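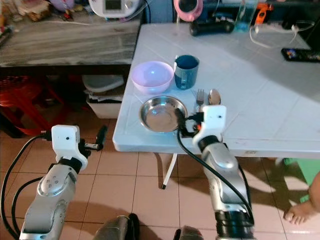

One reader of the last edition wrote in to ask why a tiled table needs a manual when you could just wipe the thing. You could. Then comes the grout, which remembers every meal.

## 4. Clearing and cleaning the Trelonby tiled top

1. Take off the bowls first, largest to smallest. Nest steel inside plastic if you must stack. The other way round scratches the plastic.
2. Gather forks and spoons by the handles and put them in the mug. Carry the mug by its handle, too.
3. Move power strips and anything with a cord to a dry shelf. Unplug at the wall before you start coiling.
4. Sweep crumbs toward you with a dry cloth. Do not blow on them. They go in the grout and stay there.
5. Mix 5 ml of Cillura tile soap into 600 ml of warm water. Wipe along the grout lines, then across.
6. Dry with a second cloth and leave the top bare until the lines stop looking gray.

**Note:** Remotes are not crumbs. Lift them.

**Caution:** No bleach, and no scouring pads on the glaze. Galtier will sell you replacement tiles (part 235 for the field, 285 for the edge), but matching the white is between you and your conscience.

**Caution:** Do not drag metal bowls over the front edge. See page 56 for chips.

Re-seal the grout every April.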